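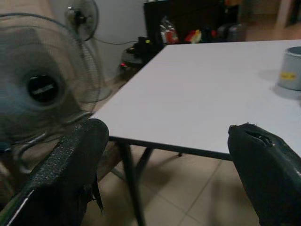 White tabletop with the dark edging

Share 5 | Comments 27

Re: Clirska reissue of the Kolard "Fidelio", is it worth it?

2nd February

Hi everyone,

I've had the Clirska set for a couple of weeks now and I've played it all the way through twice, plus Act Two more times than I should admit to, so I'll jump in. Quoting the original question so we all know where we are:

> Has anybody on the list heard the new Clirska transfer of the
> Kolard Festival Fidelio? I have the old Lorkon LPs, which I
> bought as a student and played half to death, and I love the
> performance but the sound was always pretty grim. The dungeon
> scene in particular sounds like it was taped from inside the
> dungeon. Clirska wants 30 dollars for the two discs and I'm
> trying to be good this year. Is it a real improvement or did
> they just filter the hiss out and call it a day? Also, does it
> have the dialogue? My Lorkon set cuts nearly all of it and I'd
> like to hear how the evening actually went.

Okay! Sound first. Yes, it's better, and in places it's a lot better. The hiss is still there (good, leave it alone) but the pitch has been fixed. I never noticed on the Lorkon LPs that the end of each side creeps sharp, and now I can't stop hearing it. On the new discs the overture settles down and you can hear the horns as horns. The quartet in Act One is the thing I'd play for a doubter. On my LPs the four voices kind of melt together into soup by the time the tenor comes in, and here you can follow the bass line all the way down and back up again. I sat there with my coffee going cold.

The dungeon scene is still murky. Sorry. I think the microphones were just too far forward for that set, because every time Florestan moves upstage he drops off a cliff, and then the trumpet call comes in from what sounds like right next to your ear. It made me jump both times. But his big opening note, the "Gott!", comes out of a real silence now, and on Lorkon there's that nasty bump right before it where I assume they joined two tapes. Clirska must have had a different source, or a cleaner copy of the same one. The booklet is vague about this and I wish it weren't.

Dialogue: you get most of it. Not every line, but enough that Rocco turns into a person, and there's some very heavy walking around on a wooden stage. The audience laughs at something in the first scene and I have no idea what. If anybody's German is better than mine, it's on track 3, right after the duet, please tell me.

A few gripes. The libretto isn't in the box, you have to download it, and the file prints with the English on separate pages from the German, so you're flipping back and forth like a crazy person. They also put the disc break right after the prisoners' chorus starts to fade, before the applause has finished, and I'd much rather have had the whole act on one disc even if it meant a tighter squeeze. And they've added the third Leonore overture as a bonus from a different night, which I skipped — I like it, just not there.

As for the Leonore herself, I know this list is split on her. I was in the "too much vibrato" camp for years. Hearing her with the pitch corrected I've come around quite a bit, especially in the slow part of the big aria, where she's so quiet and steady over those horns. The fast part is still a scramble and the top B is more of a hopeful gesture. I don't mind. She's exciting and she means every word.

So for 30 dollars, if you love the performance already, I'd say go ahead. If you just want one Fidelio in the house then get a studio one with proper sound and come back to this later. The Abeysekara shop had a used copy listed for less when I looked last November, catalog number ends in 807, but I'd guess that's long gone. Don't throw out the LPs in any case, the Lorkon essay on the production is much better than what's in the new booklet, and it has the stage designs.

One question back to the list while I'm here: did the Kolard broadcast of Der Freischütz from the same season ever come out anywhere? I had a cassette of Act Two once and lent it to somebody in my old choir, and that was the end of that. Even a bad copy would make me very happy.

Happy listening,
a long-time lurker in the alto section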